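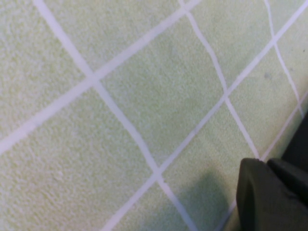
Monday's post was supposed to be the one where I show you a finished result. You're getting half a result and a lot of thinking out loud instead, sorry! But the half I do have made me happy enough to write this at my kitchen table, so let's go.

Quick catch-up for anybody new. Our project is called Estier, and the question behind it is pretty small: when two arms share a job, how much does each arm's own close-up view help, compared with one camera that sees the whole table? We record a person driving the arms through a task, train a policy on those recordings, and then hide some of the views and see how much worse it gets. Pelupessy (the training code, named by somebody who left before I could ask) does the hiding for us by blanking one stream at a time.

My first guess was that the wrist views would be nearly useless until the gripper gets close to something. Think about it: for long stretches a wrist camera sees green mat and white lines, maybe a bit of its own finger. And yet the policy got clumsy when we blanked those stretches! It drifted on the way in, and it was late to slow down.

Selamawit Alemayehu thinks the lines are the reason. A grid sliding past is a pretty great speedometer if you're a neural network, and the way the squares lean and squash tells you something about the tilt of the wrist too. She wants to retrain on a plain mat and see if the effect goes away. I think she's right, but I've been wrong twice this month already, so I'm not betting lunch on it.

The numbers so far come from 570 recordings, all box tasks. I wanted 2000 before saying anything in public - well, here I am saying it. With every view on, the policy is fine. With the wrist views blanked only over bare mat, we lost 13 points of success rate, which is way more than I expected from "pictures of nothing."

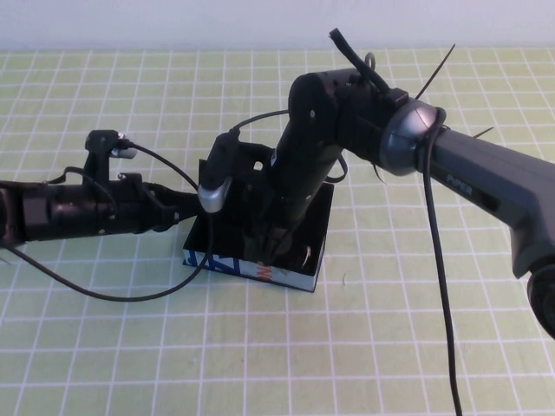
*Both arms at the open box. The one coming in from the right is the PiPER with its name on the link.*

Boxes turn out to be mean, by the way. A dark inside swallows a dark gripper, so from the outside view it's hard to tell where the fingers end, and I'd love to know how much the policy leans on the wrist views right at that moment. That's the next thing to blank. I've also got a lighter box on order from Tesora so we can compare the 2 with everything else left alone.

I'm giving a short talk on this in Pirkthorpe in December, and the plain mat runs should be done by then. If you've tried something similar with a patterned table, please leave a comment, especially if you saw the opposite!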